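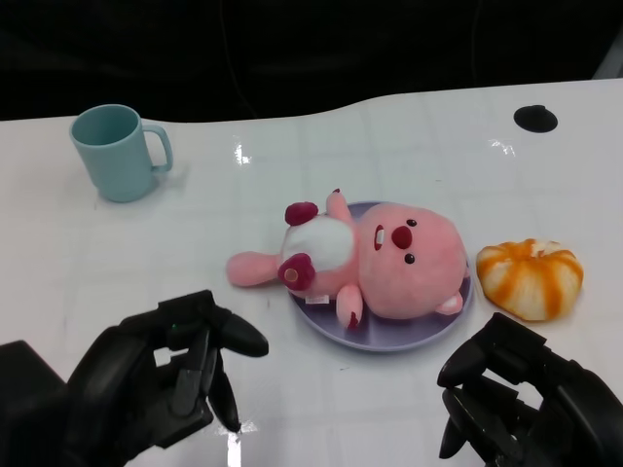
Tampo de mesa Valente, acabamento branco brilhante

Linha Cukmont para escritórios, salas de reunião e espaços de ensino
Referência 631
Fabrico: Weltach

Apresentação

O tampo Valente destina-se à renovação de postos de trabalho individuais e de mesas partilhadas. É fornecido sem estrutura e pode ser montado sobre os pés fixos da linha Cukmont ou sobre as bases elevatórias Jido, vendidas separadamente. A face superior é lisa e de brilho elevado, indicada para salas com pouca luz natural. Em postos colocados diante de janelas, recomenda-se a versão mate da mesma referência, a fim de limitar os reflexos.

O bordo posterior está disponível em dois perfis: reto ou ondulado. O perfil ondulado facilita a descida dos cabos atrás da mesa e não deve ser escolhido quando o tampo fique encostado à parede ou alinhado com outro. 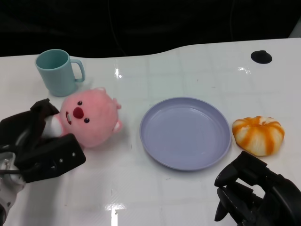
O passa-cabos é redondo, de cor preta, e vem montado de fábrica. A posição, à direita ou à esquerda, deve ser indicada no momento da encomenda. Não se efetuam furos adicionais depois da entrega, e a furação realizada pelo cliente anula a garantia do revestimento.

Montagem

A montagem requer duas pessoas. O tampo deve ser pousado com a face brilhante para baixo, sobre uma manta limpa, e a estrutura fixada com os parafusos incluídos na embalagem. O aperto final faz-se apenas depois de a mesa estar na posição definitiva e nivelada. Nas bases Jido, convém percorrer todo o curso de elevação antes de prender os cabos, deixando folga suficiente no ponto mais alto.

Não se aconselha o uso de aparafusadoras de impacto. O manual em português acompanha cada unidade e pode ser pedido em separado ao serviço de apoio.

Limpeza e conservação

Utilizar um pano de microfibra húmido e detergente neutro diluído. As marcas de caneta removem-se com álcool isopropílico, aplicado no pano e nunca diretamente sobre a superfície. Estão excluídos os abrasivos, as ceras e os produtos com acetona. Os recipientes quentes devem assentar sobre uma base de proteção.
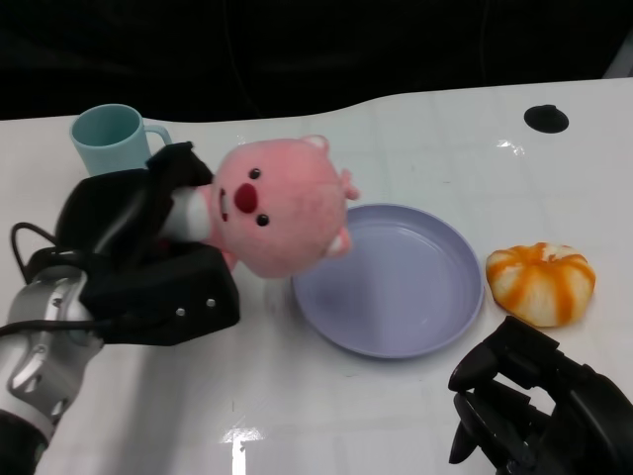
Os bordos devem ser secos após cada limpeza. O equipamento não se destina a uso exterior nem a locais com humidade permanente.

Garantia e entrega

A garantia é de 7 anos para o painel e para o revestimento, em condições normais de utilização interior. O prazo de entrega é de cerca de 8 semanas a contar da confirmação da encomenda. As encomendas recebidas em dezembro são processadas após a reabertura da fábrica. Os danos de transporte devem ser anotados na guia e comunicados por escrito antes da montagem.

Contactos

Projetos e orçamentos: Sze-wing Chou
Assistência e peças: Wayne Marchand
O atendimento telefónico encerra às 13h00 à sexta-feira.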